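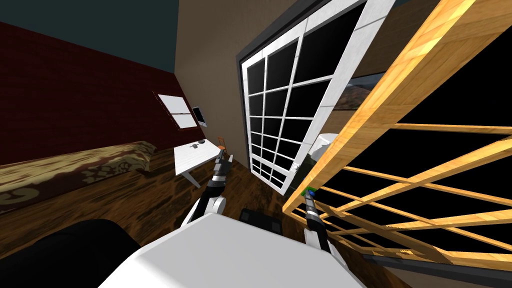

THE ROOMS THAT AREN'T THERE

Third floor, Staniren building, half past eight. Kettle on. Headsets on. By lunch the crew will have been through a bedroom and a kitchen without leaving their chairs.

What they're making is examples. A learning system called Gralta wants thousands of them, each one a person steering a simulated robot through some dull household job, every joint and every camera view logged as it goes. Pick up, carry, put down. Save. Reset. Again.

The target for October is 2504 saved runs. On a good day the team gets 210. On a bad day, 85, and a lot of biscuits.

Two arms, two hands on the controllers. You learn it the way you learn to back a trailer, badly and then all at once. The left gripper drifts while you're minding the right. Furniture gets in the road. I had a go and spent most of it bumping into a desk.

Bad runs get their own folder. Dropped objects, wrong turns, a long pause while somebody scratches their nose. Some of those are kept on purpose, with a label, so the system sees what a recovery looks like. Others are just binned. Deciding which is which takes up more of the arvo than you'd think, and there's a fair bit of arguing over it.

Then there's the view. Gralta learns from the hand cameras as well as the head, and hand cameras are hard on the stomach. Walls lean. Benches slide off sideways. New operators get short shifts for there first week. 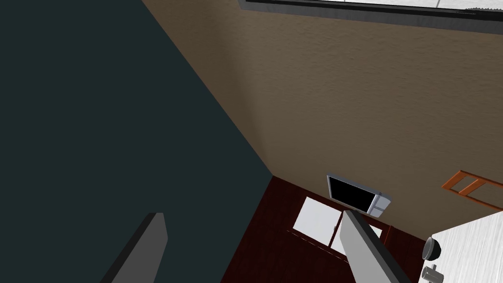 Between the fingers: a kitchen corner and its microwave, at a steep tilt.

Colours get swapped between batches. Timber, brick, bedspreads, the lot. The software that does it is called Olvera and its taste is shocking. The idea is that a system raised on one brown kitchen will fall apart in a blue one.

Does any of it carry over to a real house? Partly. The next stage is 200 runs on hardware, same jobs, same controllers, and the crew are nervy about it. A simulated cup costs nothing to drop.

Ten to five. Someone's still going, one last drawer. Gripper closes, misses, closes agian. Save.

MORE FROM THIS SECTION
Inside the Ustard sorting shed
Who labels the labels?
A week on the night controllers
Letters: your robot mower stories

Contact the editors | Copyright, all rights reserved | Back to top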